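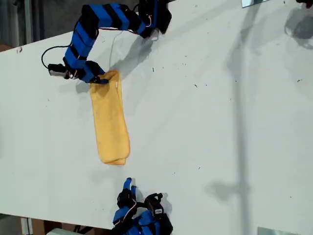
Kobina Dankwa told me before I'd even picked a title that a cleaning cloth is going to get wet and filthy anyway, so why on earth would you fold it? Fair enough, but I'd already told my tutor I was doing towels, and I'm quite stubborn, so towels it was!

My project was for the home and textiles module at Driltthorpe, and the question was simple: does it matter how you fold a microfibre towel if it's going to sit on a shelf until somebody grabs it? I had a feeling it did. At home our cloths live in a heap under the sink and you always pull out three when you want one (and two of them land on the floor). The store cupboard at college is neater but not by much.

What I tried

I used yellow microfibre towels, the fuzzy kind, and a plain white table, which turned out to be a good choice as yellow shows up so well on it and you can see straight away when an edge has wandered. I compared two folds. The first was the one everybody does, half and half again. The second I've called the Farooqui fold after the flat I learnt it in: lengthways into a long narrow strip, then up from the bottom so you get a small block. I did each one 40 times, which sounds like nothing until you're standing there doing it. My back ached.

After each fold I pinched the towel by its top edge, lifted it a little and put it down again. Then I gave it a mark for whether it had stayed folded. I know that's a rough sort of test. I wanted it to be like someone taking the cloth above or below off the shelf, when everything gets tugged about a bit.

The long strip stage was where most of the trouble came. Microfibre clings to itself, so if the two layers go down slightly crooked you can't just slide the top one across like you could with a cotton tea towel. You have to peel it up and start again. The lower end liked to curl as well. I tried smoothing it from the middle outwards and that was better than going end to end, though I didn't think of it until I was well into the second afternoon, so the early folds are messier than the late ones. I've left them all in.
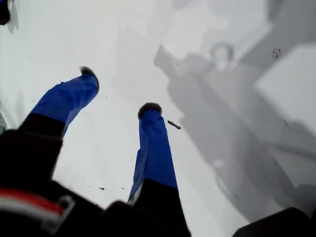
Fig. 2. Two blue-wrapped fingers with dark tips, against the pale surface.

What I found

The Farooqui fold stayed put 79 per cent of the time on my lift test. I didn't keep a proper score for the first batch of the ordinary fold (my sheet got used as a coaster, sorry), so I can't give a matching number for that one. My impression is that it came undone more often, mostly at the open corner, but an impression is all I've got and I've lost marks for less.

Corners matter a lot more than I expected. If you pick a towel up by one corner the whole thing hangs off that point, the cloth puckers and pulls into creases, and when you lay it down again the creases come with it. Picking it up along an edge gives you a much flatter start. My guess is that half the crumpled cloths in our cupboard were put away by somebody holding one corner and hoping for the best – me included.

The hem is the other thing. It's thicker than the rest, so wherever it ends up in the fold you get a bump, and a stack with all its bumps on the same side leans. I started turning every other block round and the stack stood up much better. That wasn't in my plan at all and it's probably the most useful bit of the whole project.
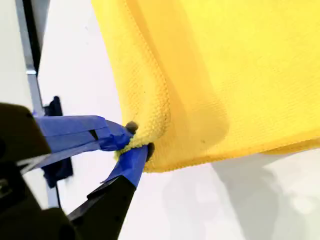

Have you thought about rolling them, came the first comment on my draft, because rolls don't care where the hem goes. I had, a bit! I rolled a few at the end of August and they looked lovely, like something in a hotel, but they wouldn't stay on an open shelf without a box to hold them in. With a box I think they'd do well and I'd like to test it properly.

If I did it again

I'd use washed towels as well as new ones, as new microfibre is much grabbier. I'd also get someone else to do half the folding, because by the end I was far too good at it to stand in for a normal person in a hurry. And I'd write my scores in a notebook.

The cupboard at college now has the blocks in it, every other one turned round. I've stuck a drawing of the fold inside the door, and last time I looked the bottom two rows were still standing.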